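Über uns

Buditz Labor für Greiftechnik
Von Caroline Ndung'u, September

Drucken | Per E-Mail senden

Wir untersuchen, wie Roboter das Greifen von Menschen lernen. Unsere Leute führen Handgreifer mit Kamera durch alltägliche Aufgaben, etwa an Kartons und Kleinteilen. Aus den Aufnahmen lernt unser Verfahren Gretilska. 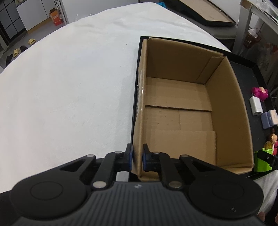 Bisher liegen 3.435 Durchläufe vor, davon 1.237 mit Kartons. Für eine neue Aufgabe genügen dem Verfahren inzwischen fast 200 Vorführungen, früher waren es 252. Dünne Wände machen weiterhin Schwierigkeiten.

Rehema Sang leitet die Auswertung, Yu-ting Fu die Aufnahmen.

4 Mal geteilt | 0 Kommentare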